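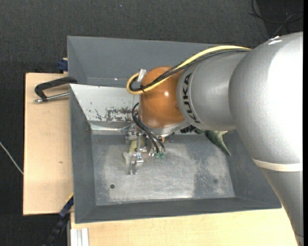 Chapter 4
Poison Ivy and the People Who Insist They Are Immune

Every summer camp has one. At Otercombe, where I spent 22 seasons as camp nurse, he was usually a father on visiting day, standing knee-deep in three-leaved greenery and explaining that the stuff had never bothered him. By the following weekend it generally had.

The rash comes from urushiol, an oil found in the leaves, stems and roots of poison ivy, poison oak and poison sumac. It is an allergic reaction, and most adults will have one if they meet enough of the oil. A person can go years without trouble and then react badly — a fact I have never once managed to deliver in time.

First exposures are slow. The rash may take a week or more to show, by which point the hiker has blamed the laundry soap, the motel and the dog. The dog may deserve it. Urushiol rides home on fur, boots and rake handles, and it keeps its strength for a long time on anything that isn't washed.

The fluid in the blisters does not spread the rash. Adanech Wubshet, who took over from me, has this on a sign in the infirmary, and campers read it while asking whether the fluid spreads the rash.

In this chapter you will learn to:

Recognize the three plants in leaf, and in October, when they turn a pretty red and get picked for centerpieces
Wash skin and gear after contact
Tell a rash that needs patience from one that needs a doctor

Before reading on, look over the leaf drawings on page 111. Then go outside and keep your hands in your pockets.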